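Stiretti Sim Trial – gripper contact and camera feed, hold on arm purchase
Status: Open (waiting on vendor)
Priority: Medium
Opened by: Sang Phan
Opened: Tue 18 August
Related: Boltance equipment plan, line 17

Problem

Skollent has quoted us for three arm stations and wants a yes before the December budget closes. The quote leans on results from the Stiretti simulator, which we have on a trial license. I'm the one who has to sign off that those results mean something, and at the moment I can't. The contact readings from the gripper don't agree with each other between runs, and the wrist view is less use than the sales deck made it sound.

I am not asking for a call with an account manager. We had that call.

What we are running

Single arm in the furnished room that ships with the trial, working over the top of the black cabinet. Default lighting, default gripper. Nothing has been tuned on our side. If it needs tuning to behave, I'd like that in the quote as hours, because right now the setup line says "included" and has no hours next to it.

Steps tried so far

1. Restarted the session from a clean scene and reran the stock task. Same disagreement in the contact log.

2. Turned off the extra room props to see if the load was the cause. Faster, no other change. Props are back on.

3. Swapped the physics step from the default to the slower setting Skollent suggested by email. The runs took much longer and the contact log was quieter, but quieter could just mean it writes fewer lines. Asked which it was. No answer yet.

4. Compared the views side by side.

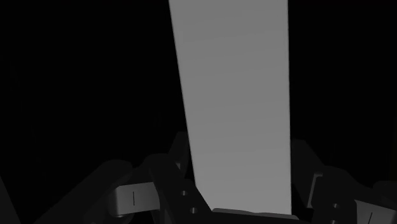

Wrist view: pale board between the fingers, black background behind it.

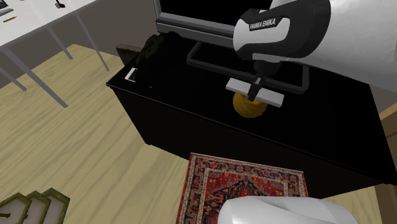
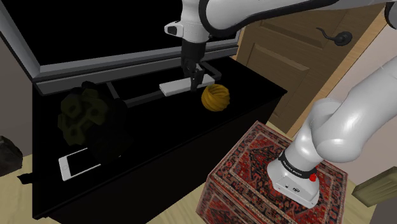
5. Went through the contact log against the room views. With the fingers, the bar and the round yellow object that close together, I can't settle by eye what is touching what, and a clear answer to that is what we'd be paying for. The wrist view doesn't settle it either. A big flat board takes up the middle and I get nothing of the room around it.

6. Asked Skollent whether the wrist camera on the real station has the same mounting and field of view as the simulated one. The reply was "comparable". Asked for a drawing.

Vendor reply (Skollent support, pasted from email)

"Thanks for the detail. The behavior you describe is expected with default contact settings. We recommend the Tuominen contact add-on, which most customers at your stage choose to include. Happy to add it to the existing quote."

My response

So the fix for a default that doesn't work is a line item. Maybe that's fair, I don't know the product well enough to say it isn't. But the add-on was not in the first quote, and the numbers in the first quote were used to argue that we could skip a hardware pilot. Both can't stand. Either the numbers came from the add-on, in which case the first price was wrong, or they came from the default, in which case I don't trust them.

Please confirm in writing which one.

Budget notes (internal, do not forward)

– The plan has room for one station this year without touching anything else. Three means pushing the conveyor work, and I'm not in favor.
– The quote carries a 23 percent service charge that starts on delivery. Delivery is not commissioning. I want it to start once the arm has passed an acceptance test that we wrote.
– Deposit is 50 percent up front. Too high for a supplier we haven't used. Ask what they'd take for a single unit.
– Rental has not been priced at all. It should be, even if it comes out worse.
– A simulator license is still worth having on its own, for training and for laying out a station before we bolt anything down. Keep it as a separate line so it doesn't get tied to the arms.

Needed before this can close

– Written answer on which contact settings produced the quoted results
– Camera mounting drawing for the real station
– What the slower physics setting does to the log
– Revised quote for one station, with and without the Tuominen add-on, setup hours shown
– Trial extension, as we've spent most of it on this ticket

Update

Skollent has extended the trial. Drawing promised "shortly". The revised quote came through with three stations still on it and the add-on included, so I've sent it back. Leaving line 17 on hold.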